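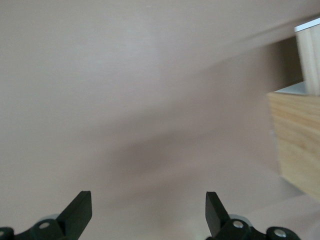 The Omell 4 goes on sale in February, and its maker, Divlow, would like you to believe the battery lasts two days. The company's product lead, who agreed to speak on condition that I left out any name, repeated the claim three times in the first ten minutes of our call.

"Two days for a normal user," the product lead said. When I asked what a normal user does all day, the answer got longer and vaguer. Messages, some maps, "a bit of video." How much video is a bit? "We don't break it down like that publicly."

The phone has a 3,366 mAh battery. That's a small number for an Android handset at this price, and I said so. Divlow's line is that the new Rathjen display driver uses so little power that the size of the cell stops mattering. Rathjen supplies the part and also supplied the test results, and I was told that no outside lab has repeated them yet.

"I understand why you'd raise an eyebrow," the product lead said. "But people who have lived with the phone stop asking." Those people, when I pressed, all work for Divlow.

We moved on to charging. The box lists 44 W, but the charger inside the box doesn't reach it. For full speed you need the Zaldale adapter, sold separately, and Divlow hasn't settled on a price. "It's a choice we're giving customers," I was told. I suggested that it was a choice most of them would find out about at home. There was a pause, then a laugh, then a promise that the wording on the packaging was "still being looked at."

Software was an easier subject, up to a point. Divlow is promising four years of updates. The last Omell was promised three and is still waiting for its second. "We had a smaller team then," the product lead said. Is the team bigger now? "It's better organized."

The price, at least, is firm: $500 for the base model, with no trade-in conditions attached. I asked whether it would hold through the summer and got the only one-word answer of the afternoon. "Yes."

A review unit is supposed to arrive before launch. I've asked for one with the standard charger, and I'll be running the battery test with the screen brightness turned up.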